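3rd January

Limescale remover comparison, second go. The Prondex sachets claim to clear hard deposits in one soak. I don't believe it, and the September numbers don't help: coupon weights before and after were so close that the balance drift could account for most of the loss.

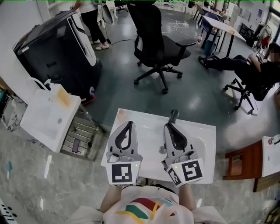 Water first this time. The Walley supply reads 731 on the meter and the Pascu bottled stuff 29, so anyone testing with Pascu water is flattering their product. I also want a real surface in the comparison as well as coupons. A white basin like this one, with a dark faucet at the back edge, would do, and the brownish smudge by the back left corner is worth a swab before anyone decides it's scale. Could be rust. Could be tea.

Brumow's leaflet says over 994 cycles without etching. Whose cycles, and at what strength? No method given. I've written to ask and expect a brochure back.

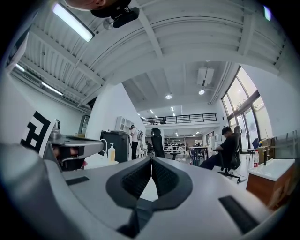

Gray shell, dark gray pad with V notch.

Still to do: reweigh coupon 2095, blank run with plain vinegar, find out who moved the desiccant.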